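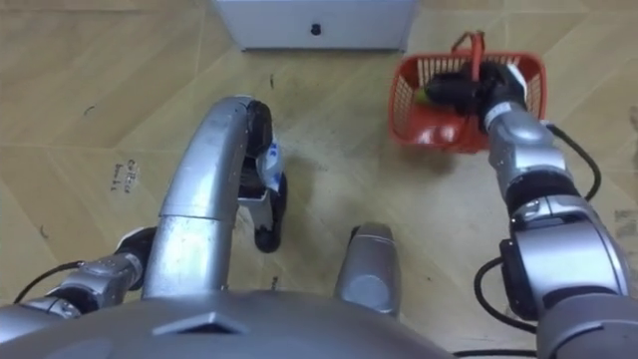 Search this site Go

Vukton cell: setup and care FAQ

How far from the cabinet should the robot start?
Kneel it 80 cm out, then run the arm check.

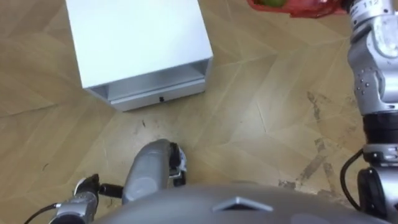 Right arm holding the red mesh, white unit ahead.

When are the arm cables checked?
Every 500 cycles - look for tight loops at the elbow and wrist. 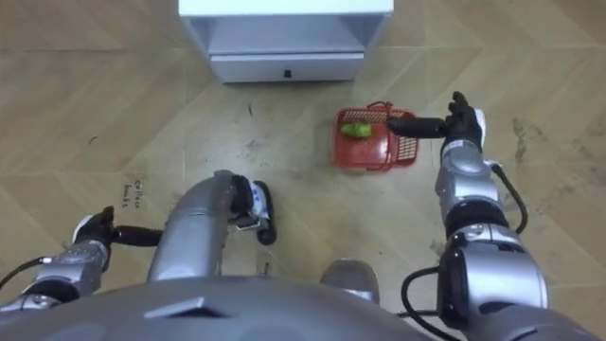

Basket on the floor, both hands clear of it.

Who signs off a gripper swap?
Shahab Zarei.
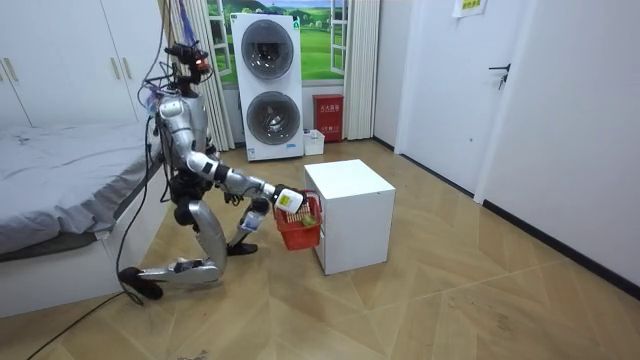

What torque do the wrist bolts take?
Set them to 13 in-lb, and recheck after 22 cycles.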